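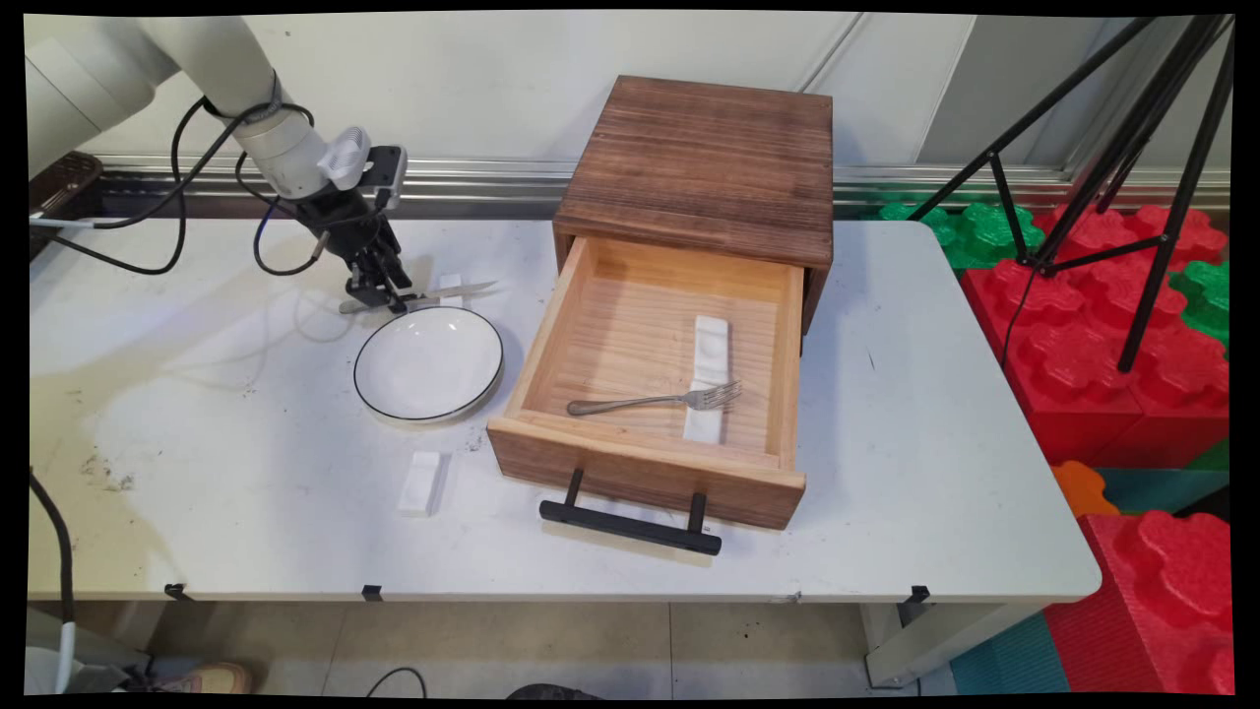 Table knife and plate on a white table

Trerton Neighbours Help Board
Home and garden > Lawns, paving and fences

Is a fade guarantee on artificial grass worth paying extra for?

Asked by Ismail Benkirane
Tuesday, February 19, 2019

We have a back garden that gets full sun from late morning until tea time and we've more or less given up on real grass. Two firms have been round. The first quoted for a plain product with whatever guarantee the maker gives. The second, Durkenness, wants us to have something called Rodum, and for another £400 on top of the fitting price we get what the rep called "extended colour protection".

I asked what that means. He said the fibre has passed 1,000 hours in a weathering cabinet. I asked how many summers that works out to and he said "a good few", and then he talked about the dog for a bit. We don't have a dog. The leaflet has a picture of a very green lawn and a line saying colour is guaranteed "subject to normal fade", and no figure for what normal is.

The area is 59 square metres, so this isn't pocket money. I'd like it down before Ramadan as we have family over most evenings and at the moment it's a mud patch. But I don't want to be hurried into the extra by that, and I got the feeling I was being hurried.

Has anyone claimed on one of these, and did they get anything? Also, does the hours figure mean anything at all?

2 replies

First reply
from hedgeline

I worked in the trade for a while, on the fitting side, so take this as a fitter's view and not a chemist's.

The hours figure on its own tells you very little. A weathering cabinet is a box with lamps in it, and usually some water spray and heat. Different lamps, different settings, different results. A thousand hours under a weak lamp is not the same as a thousand hours under a strong one, and even if you knew which lamp it was, turning that into years in a garden in Trerton is guesswork. Any rep who gives you a neat number of summers has made it up, so in a funny way "a good few" was the more truthful reply.

What I would ask for, in writing:

The name of the test method and who carried it out. Some firms do their own and call it independent.

The colour change at the end of the test. It is often compared against a grey scale, which is a strip of greys with grades on it. "Passed" means nothing until you know what grade counted as a pass.

Whether the sample tested was the same product in the same shade. The thatch (the curly brown bits low down) and the green blades are often different fibres and can fade differently. I've seen a lawn where the green held up fine and the brown went a sort of biscuit colour.

Then read the guarantee itself, the whole thing, before you pay a deposit. The leaflet is not the guarantee. Look for these in particular. Does the cover shrink each year, so that by the time it has faded you're owed a small share of the material cost? Is lifting the old stuff and laying the new stuff included? Most of your money is in the ground work and the labour, and a roll of new turf dropped on the drive isn't much of a remedy. Does it leave out reflected heat from windows? That can melt or flatten the pile, and with a sunny garden and big glass doors I'd worry about that well before I worried about fading.

Also who is giving the guarantee. If it's Durkenness and not the maker, it lasts as long as Durkenness does.

Would I pay the £400? On what you've written, no. I might if they produced the paperwork and it covered labour. I'd ask for an offcut of each product in the meantime and leave half of each one under a brick on a south-facing sill or wall. You won't learn much before spring, but keep them there and by September you'd have something to hold against the lawn if you ever need to argue.

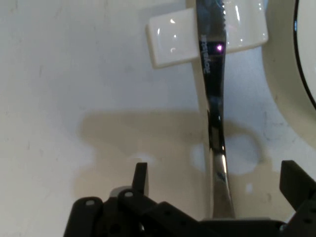 Second reply
from patsgarden

Ours is Rodum, and it's fine. Had it a few years, still green. Bit paler by the shed maybe but you'd have to be looking for it. We didn't take the extra cover and I can't remember them offering it.

I wouldn't get too hung up on tests. They all say they've passed something. Get the base done properly and brush it now and then. Ours was laid a bit thin at one end and there's a dip where the rain sits, and that annoys me far more than the colour does.

No idea about claims, sorry. My brother-in-law tried with a different firm and they wanted the original invoice, photos from the day it was laid and proof he'd brushed it. How you prove you've brushed a lawn I don't know. He gave up.

Comment from Ismail Benkirane

Thanks both. I've emailed Durkenness for the test report and the full terms. So far I've had the same leaflet back as an attachment. We do have glass doors, and neither firm mentioned them, so I'll be ringing the first lot as well.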